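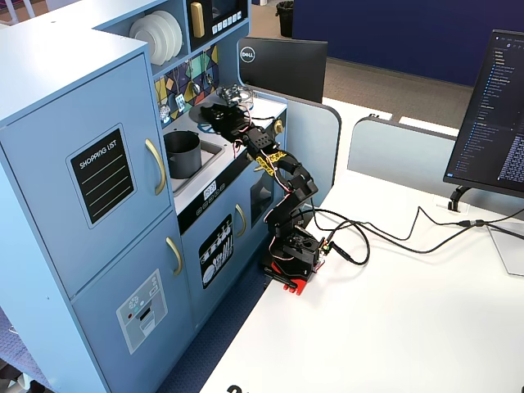 About Donska

Donska builds and supports small desk-mounted robotic arms for university labs, training centers and in-house engineering teams. The company was founded by Bok-nam Ham and Abhishek Lodhi and works from a single office in Brurkwood.

What we supply

The Letora kit consists of a servo-driven arm, a gripper, a base clamp, a wiring set and the control software. It ships assembled or as parts. Each arm is run on a test bench before shipping, and the test log is included with the order. Replacement servos, brackets and cables are sold separately. We hold stock for 65 arms.

Services

Bench setup: mounting, cable routing and calibration at the customer's site.
Task development: pick-and-place and kitchen tasks, written and tested in our office before delivery.
Training: a two-day course covering calibration, teleoperation and basic maintenance.

Service requests go to Zoi Bakalis, who schedules site visits. Young-sook Shim maintains the software and publishes release notes each October. Source code is provided to all kit customers under the terms of the purchase agreement.

Orders of 100 units or more are quoted individually. Repairs outside warranty are billed by the hour plus parts.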